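Does the Istgate line still stop at Wileck on weekends?

Rachid Salem
Feb 7, 2022

Hi all, I'm taking my two kids up to Wileck to see their nan and I'd love to do it by train this time. The timetable on the board at Istgate shows a little dagger next to Wileck and I can't find what it means anywhere. Is it a request stop now? Last time I went was before the December changes and the train just pulled in like normal. We'll have a pram with us, if that matters.

Yayra Eshun

Yep, request stop on weekends! Tell the guard when you board and sit in the front two cars – the platform's short and the back doors stay shut. Coming home you stand under the shelter light and stick your arm out, and my lot fight over who gets to do it. The pram's fine, but there's a step down of around 23 centimetres, so ask the guard for the ramp.

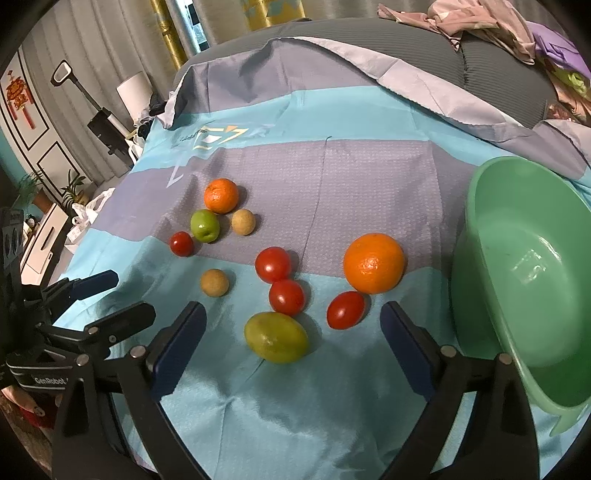

Oh, and buy your return before you leave, the machine at Wileck only takes cards and it's been grumpy with mine all summer. Parking at Istgate is free on weekends too.

helmyloop

pretty sure the bus is quicker. 187 from out the front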